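Print this page | E-mail this page

How I Clear a Table in 11 Minutes

Set a timer, grab whatever bin you've got, and pull everything toward the middle of the table. Don't sort yet! I used to sort first and it took me all evening (ask Kai).
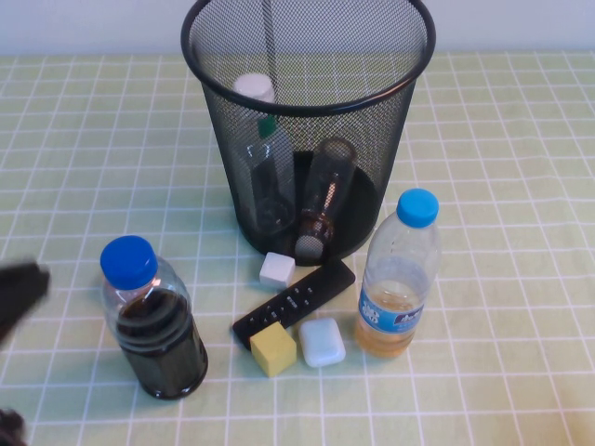
Trash goes first, and I mean before you wipe or fold a thing. A mesh wastebasket right on the tablecloth saves you walking back and forth — clear bottles go straight in, cap and all, and I empty the lot later. Next I pull out anything that lives in another room, like the remote, and put it by the door.

Then shake out the cloth and you're done. I'll do drawers in October.

Print | E-mail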